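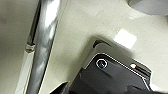 Progress report to Gastusetti: grasp planning for glossy and reflective objects
Reporting date: 16th February
Prepared by the Skemero perception and control group

1. Status

Work package 2 (perception) is complete apart from documentation. Work package 3 (grasp planning and force control) is behind the plan and is now due to close in March. No change to the total budget is requested.

2. Perception

The depth pipeline was rewritten to deal with missing returns on dark glass and polished metal. The earlier version filled holes by averaging neighbouring pixels, which pulled the back of a phone down into the tabletop and placed grasps too low. The new version fits a plane to the visible rim of the object and carries it across the hole. Where the rim is also lost, the planner is told the region is unknown and asks for a second view.

Bright reflections on the work surface were being segmented as separate objects. A filter now compares two wrist views taken a short distance apart and drops any patch that moves with the camera. It fails when the two views are too similar, and we have set a minimum baseline in the planner to avoid this.

The labelled set stands at 4,000 wrist camera frames, of which 362 were set aside for testing and have not been used in training or tuning.

3. Planning and control

Collision checking now treats thin vertical structures, such as poles and lamp stems, as solid cylinders with a safety margin. Before this change the point cloud often contained only one bright stripe of the pole, and the planner would route the gripper through the rest of it.

Grip force on flat electronics is limited in software. The slip detector raises the force in small steps up to that limit, then stops the motion and reports a fault. Tuning is not finished — the detector still triggers on fast wrist rotation when no slip has occurred.

4. Tooling

Logging has moved to Flunex. Each trial is stored with the planner version, the camera calibration and the full joint record, so a failed grasp can be replayed offline. Conversion of the older logs is continuing, with 21 sessions still to be done.

5. Risks

The Oravec driver drops wrist frames under heavy load. A workaround is in place but adds delay to the control loop. If a fix is not available by March, we will run the final trials at reduced speed.

6. Next period

Finish slip detector tuning. Run the final series of 200 grasps with the planner frozen. Deliver the perception module and its documentation to Gastusetti for review.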